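Sornine (software)

Sornine is a planning and control package for tabletop pushing tasks, in which an arm moves blocks across a flat board with a single rigid tool. It was developed at the Laleck laboratory in Staltuswood and is written mostly in C++, with Python bindings.

Architecture

The perception module labels each block by colour and shape and passes planar poses to the planner. Blocks in contact are stored as one cluster until their outlines can be separated – a common source of error when neighbours share a colour.

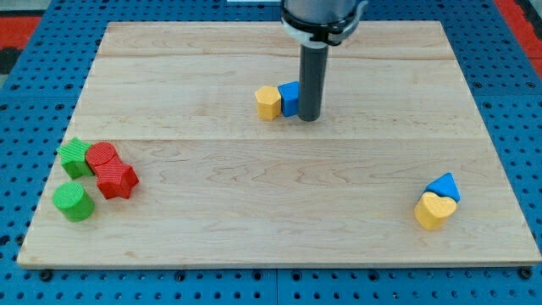
The planner, called Caputo, samples up to 100 candidate pushes per cycle and scores each against a quasi-static friction model. Pushes that would carry a block past the edge of the board are discarded. The controller then tracks the chosen path at a fixed tool height and stops if the lateral force exceeds 23 newtons.

Versions

Version 4 replaced the original grid search with sampling. Version 7 added typed commands such as "move the red star to the centre", and moved calibration into a separate tool. Configuration files from earlier versions must be converted by hand.

See also
Motion planning
Non-prehensile manipulation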